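Can a Robot Do My Chores Yet? Frequently Asked Questions

I run a small packing shop in Flitcombe and write about chore machines on the side. These are the things people ask me most. I update the page when my mind changes (last time was November).

So can I buy a robot that does the housework?

Bits of it! Floors, yes. Floor robots have been good for years, as long as you pick up your socks first. Mowing, mostly yes. Folding laundry, loading a dishwasher, wiping a counter with stuff on it... I wouldn't spend my money there yet.

Why are floors easy and dishes hard?

A floor stays put and it's flat. Dishes come in every shape, they're slippery, some of them break, and they're stacked in whatever way your family felt like stacking them. You and I sort that out without thinking. A machine has to work out what each thing is, where it is and how to touch it.

What about shop work?

Much better news. If the same box shows up in the same spot all day long, a machine will happily deal with it. We have an Imumach taper on our line and I love it to bits. It did 931 boxes one day last fall and I only had to clear it twice. Give it a box that's a bit squashed, though, and it sulks until I come over.

Is it cheaper than hiring someone?

Depends how much of the same thing you do. My own rule of thumb is that under some 1000 identical items a week, I wouldn't bother. At 2000 I'd start getting quotes. Remember to count the hours you'll spend setting the thing up, because I didn't.

I saw a video of a robot tidying a kitchen. Was it fake?

Probably not fake, but ask how many tries it took and whether the video was sped up. Also ask if a person was steering it from the next room, which is pretty common.

Why do labs practice with toy blocks when I want my dishes done?
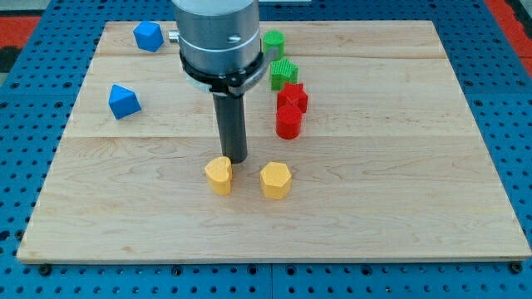
Tidying is mainly a matter of knowing what goes with what and then getting it there, and you can work on both without a sink full of glasses. I used to roll my eyes at blocks too. But look at the colors: blue by blue, green by green, and even so the two yellow ones are a heart and a hexagon, so matching by color and matching by shape would give you different piles. My kitchen drawer has the same problem. Do the big spoons go with the small spoons, or with the ladle?

Which machine should I wait for?

I'm keeping an eye on the Zepeda shelf picker for work, and the Prirkelov laundry folder for home. I've had 10 minutes with the folder at a trade show. It managed towels nicely and got in a terrible muddle with a hoodie. If they fix hoodies I'll put it on this page the same day.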